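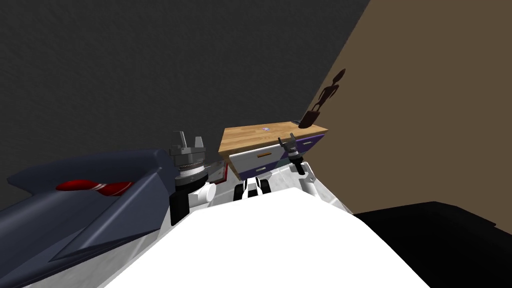
Meenakshi Shakya

How to Write a Profile Page for a Small Creator (Without Making Stuff Up)

I run the profile section of a little fan site called Nomix, where we cover dancers, makeup people, home cooks and a whole lot of folks who post mainly about their dogs. I love it. I also get the same email every week from readers who want to start their own page for a creator they follow, and they all want to know where the facts come from. So I finally wrote down how I do it, start to finish, using a page I put together in December.

The page was for Aarti Chauhan, who posts dance videos and cooking clips. If you haven't run into her, she does these one-take routines in her kitchen while something simmers on the stove, and they are delightful. She isn't huge, so there's no pile of magazine interviews to pull from. That makes her a pretty typical case.

What you'll need

A notes app, a folder for screenshots and an evening. I use a note-taking program called Serkis because it lets me put a link next to every line, but a plain spreadsheet works fine. Two columns: the fact, and where I got it. If the second column is blank, the fact doesn't go on the page. I'm strict about this now and I wasn't always (more on that in a minute).

Step 1: Read what she says about herself

Start with the creator's own bio, then the pinned posts, then the link page if there is one. Copy the wording exactly into your notes. For Aarti that gave me her first name and last name as she spells them, the fact that she trained in kathak as a kid, and a business email.

Then scroll. Yes, all the way down! Old captions are where people mention their first job, the town they moved from, their sister's wedding. I had 1571 posts to get through and I did it over a few nights with tea. You can skip the reposts.

Step 2: Sort out the birthday

This is the fact readers search for most and the one most often wrong. What I look for is a post where the creator says "it's my birthday" or "I'm turning" whatever. Friends' posts are a decent backup, but people wish each other happy birthday late all the time, so a friend's post gives you a neighborhood and not a date.

If you have the day but no year, print the day and leave the year off. Please don't guess the year from a graduation picture. I did that once with a makeup artist and she wrote to tell me I had made her four years older. She was nice about it. I still cringe.

And if the creator clearly keeps her birthday private, leave it out altogether. A line that says "Aarti hasn't shared her birthday" is fine. Readers can live with that.

Step 3: The dating question

Okay, this is the one everybody wants. Half the profile sites out there run a whole section on who somebody is dating, and most of those sections say "possibly single" with nothing behind it. I used to write that too. It filled a paragraph!

My rule these days is simple. If the creator has talked about a partner publicly, in her own words, I write that and link to the post. If she hasn't, I don't have a relationship section. No detective work with hands in the corner of a vacation photo, no lists of guys who leave heart emojis. If the partner isn't a public person, I use only the name the creator uses, and usually that's a first name.

Breakups: take the section down or put it in the past tense once the creator says so herself. Deleted photos aren't an announcement.

Step 4: Follower counts

Write the number down with the month you looked it up, and round it down. When I started Aarti's page she had nearly 3000 followers on her dance account, and I wrote "just under 3000 as of December" and moved on. Exact numbers go stale by dinner.

Look at comments as well as followers. A post of hers with 300 comments from people asking for the dal recipe tells me more about her audience than the follower count does, and it gives me something fun to put in the text.

Skip net worth. I mean it. Those figures on other sites come from a calculator somebody built, and you'll have no source for your second column.

Step 5: Check other sites, carefully

Once I have my own notes, I look at what else is out there. I check Sandhu, the big creator directory, and Desex, which is more of a gossip forum (terrible name, very active). I do this last on purpose. If I read them first, their mistakes get in my head.

Watch out for copies. I found 3 pages that all gave the same hometown for Aarti, which felt solid until I noticed they all had the same typo in it. One page wrote it, the others borrowed it. Her own captions mention a different city, so I went with hers.

Step 6: Write the thing

Put the most useful facts up top: who she is, what she posts, where to find her. After that I do a short paragraph on how she got started, one on the kind of videos she makes, and a few favorites with links. My finished pages are short. A creator who's been posting for a couple of years doesn't need a chapter on early life.

Try to describe the work. "Popular Instagram star" could be anyone. "Films kathak footwork in socks on a tile floor" could only be her, and fans will be happy you noticed.

For the fun fact section, pick something from the posts. The number one song on the day she was born isn't a fact about her - it's a fact about a song. Aarti once burned the same batch of rotis in two separate videos and kept both up. That's my fun fact.

Step 7: Send it to her

Use the business email, never a personal one. I keep the message to a few lines: who I am, a link to the draft, and a promise to fix or remove anything that's wrong or too personal. Then I wait a week before publishing. Plenty of creators never answer. Aarti wrote back the next morning at 6 with two spelling fixes for dance terms and a request to take out the name of her old school, so out it went.

Step 8: Keep it alive

Set a reminder to look at each page every few months. Check that the handles still work (people change them constantly), update the follower line, and read any messages that came in about the page. If you can't keep up with ten pages, run five. I had to drop a bunch last year and the site got better for it.

If you've got a page in progress and you're stuck on a fact, send me the link to the post you're working from and I'll take a look. It may take me a few days, I've got two dog accounts to finish first.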